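Galería: buenas prácticas en celdas con brazo, revisión de Constanza Henríquez

El protocolo interno de Husta ya va por su segunda versión y sigue confiando demasiado en la firma al pie. Tiene 200 puntos de control, y en Retamal los marcaron todos en una mañana. Yo prefiero mirar el trabajo mientras se hace. 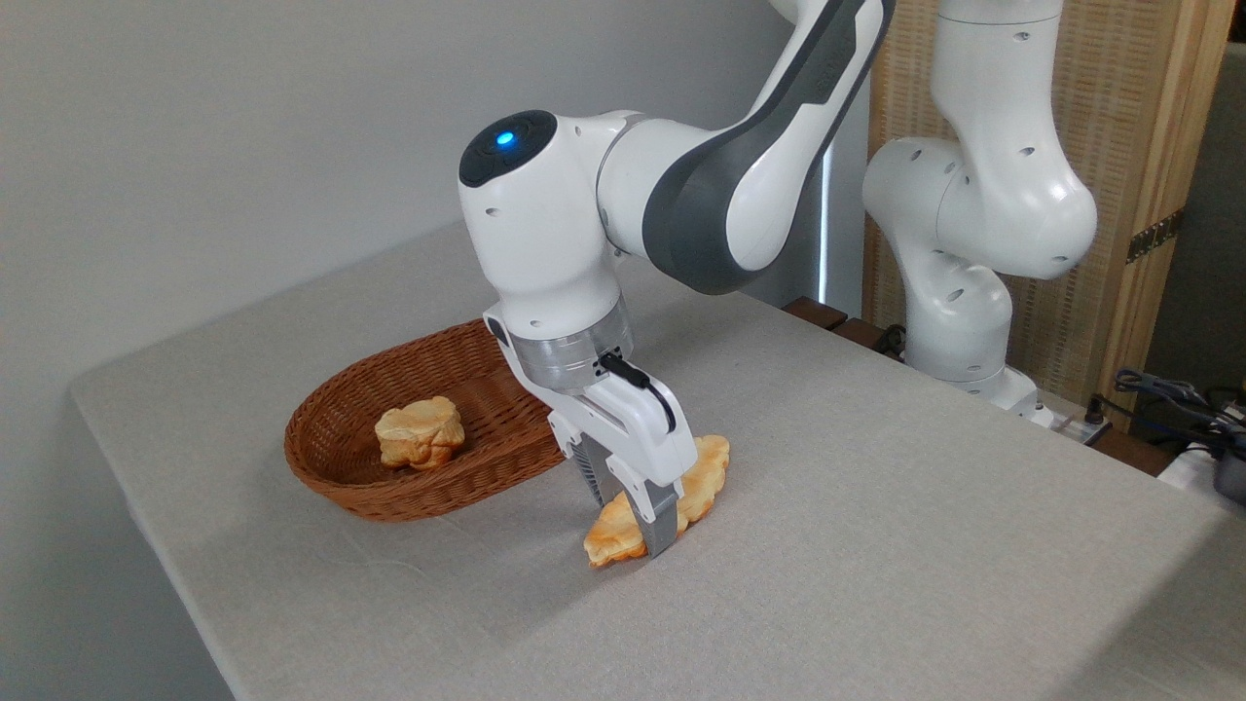 La norma de agarre pide fijar la fuerza de cierre según el objeto y anotarla antes de cada tanda – suena bien en el papel. El formulario, sin embargo, solo pregunta si hubo caída. Un pan alargado como el que sujetan por el centro los dos dedos de la pinza puede llegar entero a la cesta y aun así llevar la corteza hundida, y eso no consta en ninguna casilla. Tampoco hay apartado para un segundo brazo plegado junto a la mesa: el texto habla siempre de «el robot», en singular, y deja sin definir la distancia entre ambos. Nirell propuso en marzo un anexo de dos páginas. Lo leí y repite lo mismo con otra tipografía.

Pendiente: registro de cables y paradas de emergencia.

2 de septiembre de 2023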